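Navy Comes Back to the Kitchen

Bok-nam Ra has sold cabinet paint at Söderlund since 1968, and she says dark blue never really left. It just got expensive. 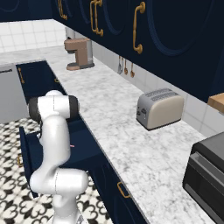 What It Costs

A full repaint in Flolesitz runs $2365, primer included. New gold pulls add $351.
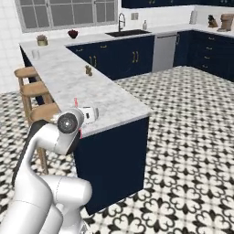 Most owners keep their counters. White marble stains, and Bjartur Zoëga of Multener tells clients to seal it every 6 months.

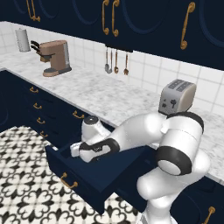

He also asks them to live with a painted sample door through October, when the light gets low. Two clients went back to gray.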